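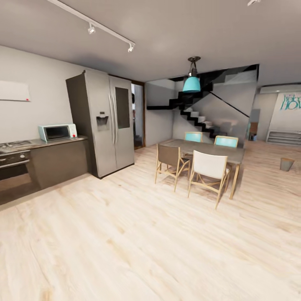
Open-plan kitchen and dining area. Computer rendering.

Paying for Immigration Help: What Goes Wrong and What to Check
Speaker notes, Vorura public library, 3/6/22

Before starting

Handouts are on the side table in English and Spanish. Sign-in is optional. Say that out loud, because some people will leave if they think they have to give a name. No recording. Questions at the end, but stop for anyone who is lost.

Opening

Thank people for coming. Say what I do: I handle consumer complaints for the county. I am not a lawyer and I can't tell anyone what to do with their own case. I can talk about what people have paid for and what they got.

Last year our office took 129 complaints about businesses selling immigration help. That is the number of complaints, and some people filed more than once. It does not tell us how many people were cheated. Many never file. They are afraid, or they think they signed something that lets the business keep the money, or they don't know yet that anything is wrong. A form can sit in a drawer for a long time before the customer asks about it.

The word "notario"

Ask who has seen it on a sign. Wait for hands.

In much of Latin America a notario público is a trained legal professional. In the United States a notary public watches you sign a paper and stamps it. A notary can't give legal advice or choose a form for you just by being a notary. Same word or close to it, very different job. Some businesses count on the mix-up.

Not only a Spanish-language problem. We have had complaints in Haitian Creole, Portuguese and English. The business usually advertises in the customer's own language, and the owner is often known in the neighborhood. People say, "My cousin went there." Go slow on this part.

Who can give legal advice

Two groups, in most cases.

First, a licensed attorney. The attorney has to be licensed in a state, but it does not have to be this state, since immigration law is federal. Every state has a way to look up a license.

Second, an accredited representative. This is a non-lawyer approved by the Department of Justice who works for a recognized nonprofit. The Department publishes the list. If someone says they are accredited, ask which organization they work for, then find both on the list.

Anyone else can translate, type in the answers you give them, make copies and mail things. A paid preparer who stays inside those lines may be fine. The trouble starts with "I think you qualify" or "Let's file this one instead."

The first complaint

I have permission to use this one with the personal details taken out.

A couple who both worked in the kitchen at Ccori, the restaurant by the bus depot, paid $2,000 to a storefront called Plirent. It was half down and half when the papers were mailed. They were told they were getting work permits. What Plirent filed was an asylum application, and the couple did not know it. They had signed the last page in the office. They were told the rest was routine.

Pause here. Let people take that in.

The permit was real in one sense. A person with a pending asylum application can become eligible to ask for one after a waiting period. But the application itself told a story that the couple had never told anybody. It had a place they had never lived. They learned this when a notice came for an interview and a relative read it to them.

Points to make:
An application you signed is your application, even if someone else made up the answers.
A false answer can hurt you later in a case that would have been good.
Going to the interview without advice is risky. Not going is risky too. This couple needed a lawyer at that point, and it cost them more than the first fee.

If asked what happened to Plirent: it closed its office in January. The complaint is still open and I can't say more. If asked what happened to the couple: their case is pending. Leave it there.

The second complaint

Shorter. A man paid through Trallinex, the money transfer app, to someone he met in an online group. He was promised a faster appointment. He sent 11 payments. Each time there was one more fee. He never got a receipt number because nothing had been filed.

There is no private line to buy. Some forms do have an official faster service with a posted fee, and that fee goes to the government. It does not go to a person in a chat group.

He asked Trallinex for the money back and was turned down, on the grounds that he had approved the payments himself. That is a common answer with this kind of app. A card payment gives you a better chance of a dispute, though not a sure one.

What to ask for

Tell people this is page two of the handout. Read it, don't rush.

Ask for a written contract in a language you read. Take it home before signing.
Ask for the name and number of every form that will be filed.
Never sign a blank form, or a signature page with nothing attached.
Get a complete copy of what was mailed, including the pages you didn't fill in.
Keep your originals. Birth certificates, passports, marriage records. If the office needs to see them, it can make copies.
Get a receipt for each payment with the business name on it.
When the government accepts a form, it sends a notice with a receipt number. Use that number to check the case yourself on the official site. Official sites end in .gov.
Give your own mailing address. If all the mail goes to the preparer, you won't see a deadline.

Somebody usually asks about the preparer's signature. Yes, most of these forms have a section where a paid preparer must sign. If the person who filled it out leaves that blank or says "we don't sign," take your papers and go.

Reporting

We do not ask about immigration status on the complaint form. There is no box for it. You can file in person, by phone or by mail. An interpreter is free.

Be straight about the limits. A complaint to us does not fix a case. It does not stop a hearing or move a deadline. We can ask the business for records, try to get money returned and send the file to the district attorney. Of last year's complaints, nine ended with a full refund by the time I put these notes together. That is a low number and people should hear it. Partial refunds were more common. Many files are still open.

If the business threatens to "call immigration" when a customer asks for a refund, write down the date, the words used and who else was there. Save texts and voice messages. Put this in the complaint. A threat like that may be a crime by itself.

Likely questions

"Is it my fault if I signed?" I can't answer for the case. Take the full copy to an attorney or an accredited representative before you send anything else in.

"The lawyer charges more than the notario." Often true. Ask about a single consultation first. The nonprofits on page three charge low fees or none, and most have a waiting list, so call early.

"My church has someone who helps with forms." Ask whether the person is accredited. Good intentions don't change the rules on legal advice.

"Can I file it myself?" Yes, people do. The forms are free to download. If there has been an arrest, an earlier removal order or an old denial, get advice first.

"Do you share names with federal agencies?" Answer with the written policy, page four. Don't paraphrase it.

Closing

Room has to be cleared by closing time. I will stay by the door for anyone who doesn't want to ask in front of others. Our phone number is on the back of the handout. Take extra copies for neighbors.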